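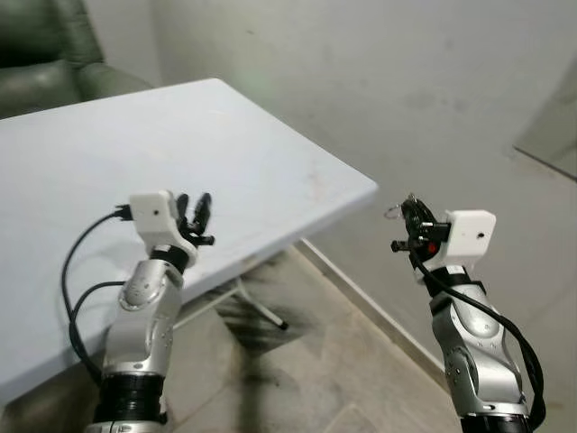
机器来了以后，我们的手做什么

我在Utley的维修部工作，写中文对我来说还是要一句一句想。有些句子如果不够自然，请读者原谅。我想谈的是我们部门这两年的变化，因为外面的人谈自动化，常常只谈会不会失业，而在里面工作的人，担心的事情要更细一些。

我们修的是小型仪器，客户寄来，我们拆开、清洁、换零件、再寄回去。以前这个工作全部用手。去年二月，公司和Vomance签了合同，开始用两只机械臂做其中一部分动作。手指是黑色的，很细，有好几个关节，后面是银色的臂和粗的电缆。刚开始的时候，同事们喜欢拿自己的手和它比较，比完以后有人笑，有人不说话。我属于不说话的那一种。

公司给我们的说明是：重复的动作交给机器，人去做需要判断的工作。这句话我同意一半。重复的动作确实让人疲劳，我的右手腕到现在下雨天还会疼。如果有机器可以代替我拧一天的小螺丝，我没有理由反对。可是“需要判断的工作”从哪里来呢？我的判断力，就是从那些重复的动作里慢慢长出来的。拧到第200个螺丝的时候，手指会知道哪一个螺纹已经坏了，眼睛还看不出来，手先知道。新来的同事如果从第一天起就只看屏幕，他以后用什么来判断？

我把这个问题告诉了我们的组长Lizeth Betancur。她在这个行业的时间比我长，刚来的时候也不会说本地的语言，所以她听我说话总是很有耐心。她的看法和我不一样。她认为，我们对“手感”有一点迷信。她年轻时的师傅也说过，不用手锉零件的人不懂金属，后来大家都不用手锉了，仪器还是修得很好。她说，每一代人都觉得自己学习的那条路是唯一的路。

我想了很久，觉得她说得有道理，但是没有完全说服我。手锉消失用了很多年，人有时间找到别的方法。我们这里，从开会宣布到第一批工件交给机械臂，中间只有3个月。培训安排了2次，每次一个下午，内容主要是安全：手不可以放在哪里，停止按钮在什么位置，电缆不可以踩。这些当然重要。可是没有一节课讨论，一个做了很多年手工的人，明天早上到了工作台前，应该怎么理解自己的工作。

现在我每天有一半的时间在“教”机器。所谓教，就是我做动作，系统记录，然后工程师调整，机器再做。有一份记录表，编号已经到了627。每一行后面有一个备注栏，我写得很认真，比如“先松一点，再转”“这里要等一下”。写备注的时候我才发现，很多事情我会做，却说不出来。为了把它们说出来，我不得不重新看自己的手。我承认，这是自动化带给我的一个好处，以前没有人要求我解释过自己的技术。

也正因为这样，有一件事让我不舒服。这些备注写完以后就进入了系统，署名的地方写的是项目名称Katora。我的经验变成了公司的数据，工资单上却看不到任何变化。我并不贪心，也不认为每一行字都应该付钱。但是，如果一种知识有足够的价值让公司去收集，它就应该有足够的价值让公司去承认。承认的方式可以商量：可以是一个新的职位名称，可以是培训津贴，至少可以在表格里留下写的人的名字。

Ayala那边的分部做了一个不同的安排。他们规定，每个技术员每星期必须有一天完全用手工作，不接触机械臂，新员工的手工时间更长。产量比我们低一些，有的经理为此不高兴。可是去那里支援过的同事回来告诉我，机器停下来的时候，他们不慌，坐下来就可以继续修。在我们这里，机器停了，年轻的同事就去喝咖啡，等工程师来。这不是他们的错，没有人给过他们别的选择。

我希望管理的人在计算的时候，把这样的时间也算进去。买机器的费用很容易写在纸上，一个部门慢慢忘记怎么做一件事，却很难写在纸上，等到可以写的时候，会的人可能已经退休了。

Lizeth上个月同意了我的一个请求：新来的两位同事，头三个月先跟着我用手修，然后再学习操作机械臂。她说这是试一试，到时候要看结果。我已经给他们准备了两套螺丝刀，旧的，手柄都磨得很光滑。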